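What Is a Clear Plastic Box Made Of?

Look around your house and you will probably find a clear plastic box somewhere. It might hold elastic bands, beads, screws, leftover pasta or somebody's rock collection. You can see what is inside without opening it, and that is the main reason people buy them.

This page explains what clear plastic is, how it gets turned into a box, why you can see through it, and why its edges sometimes look a different colour from its sides.

What is plastic?

Plastic is a material made by people. Most of it starts as oil or natural gas that comes out of the ground. In a factory, the oil or gas is broken into very small pieces called molecules. Then the molecules are joined end to end to make long chains.

A long chain of molecules is called a polymer. "Poly" means many. If you have ever made a paper chain for a birthday party, you have made something a bit like a polymer. Each paper loop is one small piece, and the whole chain is the polymer. Real polymer chains are far too small to see, even with a school microscope.

Different small pieces make different plastics. A shopping bag is soft and stretchy. A ruler is stiff. A yogurt tub is somewhere in between. They are all plastic, but the chains inside them are made of different pieces and packed in different ways.

Why can you see through some plastics?

Light travels in straight lines until something gets in its way. When light hits a brick, some of it bounces off and the rest is soaked up. None of it gets through to the other side, so you can't see through a brick. We say the brick is opaque.

When light hits a window, most of it passes straight through. We say the window is transparent.

There is a word for things in the middle, too. Baking paper and frosted bathroom windows let light through, but they scatter it in all directions. You can tell that something is behind them, but it looks fuzzy. These things are translucent.

In a clear plastic, the polymer chains are tangled up in no special order, like cooked spaghetti in a bowl. There are no edges or layers inside big enough to knock the light off its path, so it goes through. In a milky plastic, some of the chains line up in neat little bundles. Light bumps into the bundles and scatters.

So two boxes can be the same shape and size, and one will be clear while the other is cloudy.

How is the box made?

Nighat Bugti used to work at the Fleslow factory, where small storage boxes were made. She ran one of the moulding machines for 4 years. This is how she explained it to our class.

The plastic arrives at the factory as pellets. A pellet is about as big as a grain of rice. The pellets come in large sacks and they rattle when you pour them.

The pellets go into a funnel at the top of the machine. Under the funnel is a long heated tube with a big screw inside. The screw turns and pushes the pellets along. As they move they get hotter and hotter, and they melt. The machine Nighat used was set to 246 degrees Celsius. That is hotter than the oven needs to be for most cakes.

Melted plastic does not run like water. It is thick and slow, more like cold honey.

At the end of the tube is the mould. A mould is a block of steel with a space inside it the exact shape of the box. It comes in two halves that are pressed together very hard. The screw pushes the melted plastic into the space until every corner is full.

Cold water runs through pipes in the steel, so the plastic hardens quickly. Then the two halves of the mould open and the box is pushed out by small metal pins. If you turn a plastic box upside down and look carefully, you can often find small round marks on it. Those are where the pins pushed. You might also find a rough dot. That is where the melted plastic went in.

This way of making things is called injection moulding. Chairs, combs, toy bricks and bottle caps are made this way too.

On a good shift Nighat's machine made 389 boxes an hour. She checked them for bubbles, scratches and missing corners. Boxes that were no good were chopped up and melted again.

Why is it a box shape?

A box with flat sides and square corners fits neatly beside another one. You can fill a drawer or a shelf with rectangular boxes and waste very little space. Try the same thing with round tubs and you will see gaps between them.

The sides of many boxes lean out a tiny bit, so the top is slightly wider than the bottom. This is called draft. It helps the box slide out of the mould. It also means that some empty boxes can be stacked one inside the other.

The edges and corners do an important job as well. A flat sheet of thin plastic bends easily. When two sheets meet at a corner, each one holds the other up. You can test this with paper. Stand a flat sheet of paper on its end and it flops over. Fold it down the middle, open it partway, and it stands.

Why are the edges a different colour?

Pick up a clear box and look at it from different directions. The flat sides may seem to have no colour at all. The edges can look blue, green, yellow or orange.

There are a few reasons this can happen.

Sometimes a maker adds colour on purpose. A coloured rim makes the box easier to see and easier to sort. At our school the art room boxes came from a shop called MacAulay, and you could choose from several rim colours.

Sometimes the plastic has a small amount of colour all the way through. When you look through a side, the light has only travelled through a thin layer, so you don't notice. When you look along an edge, the light has come through much more plastic, and the colour builds up. Water does the same thing. A glass of water looks clear, but a deep pool looks blue.

Some plastics also turn yellow as they get older, mostly from sunlight. A box that sat on a sunny windowsill for years may be yellower than one that stayed in a cupboard.

A box with orange-yellow edges is a good one for drawing practice. The sides are hard to draw when all you can see through them is a white table, but the coloured edges show you where each side stops. Draw the edges first, and then add the shiny spots.
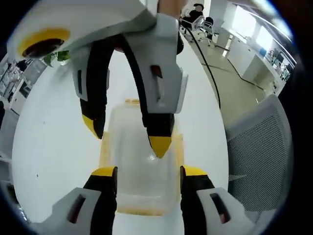 The shiny spots are called reflections. Even a very clear plastic does not let all of the light through. A little bounces off the smooth surface, the way it does from a mirror. If you move your head, the bright patch moves as well. If you scratch the plastic, the bright patch gets duller, and that's why old boxes lose their shine.

Try it yourself

You will need a clear plastic box, a sheet of white paper, a sheet of dark paper and a torch.

1. Put the box on the white paper. Look at it from the side, then from straight above. Write down what colour the edges look.

2. Now put the box on the dark paper and look again. Are the edges easier or harder to see?

3. Make the room a bit darker. Shine the torch at the side of the box. Look for the spot where the light bounces off, and the place where it comes out the other side.

4. Shine the torch along one edge. Does the far end of the edge glow?

Don't shine the torch in anybody's eyes.

Irfan Hayat in Year 4 tried step 4 with three different boxes, and only one of them glowed. His had a yellow rim. Kamran Usmani tried it with a ruler and it worked very well.

Looking after a clear box

Wash it with warm water, a drop of detergent and a soft cloth. A scourer will leave scratches, and you can't wash scratches off. Let it dry with the lid off.

Check before you put it in the dishwasher. Some plastics go soft in very hot water and come out bent. A box that says it is safe up to 95 degrees will be fine in a home dishwasher. If it doesn't say anything, wash it by hand.

Keep it out of bright sun if you can.

What happens when it breaks?

Clear plastics are often quite brittle, so they crack when they are dropped. Be careful with the broken pieces, which can be sharp, and ask an adult to pick them up.

Look on the bottom for a small triangle with a number in it. The number tells you which kind of plastic it is. Your council's website will tell you which kinds can go in the recycling bin where you live, and the answer is different from place to place. A box with a crack in one corner can still hold pencils, so you may not need to throw it out at all.

Words to know

Brittle: hard, but easily cracked or snapped.

Draft: the slight lean on the sides of a moulded object.

Mould: a hollow shape used to form a melted material.

Opaque: does not let light through.

Pellet: a small piece of plastic, ready for melting.

Polymer: a long chain made of many small molecules.

Translucent: lets light through, but scatters it.

Transparent: lets light through so that you can see clearly.

Next topic: Why do some lids click?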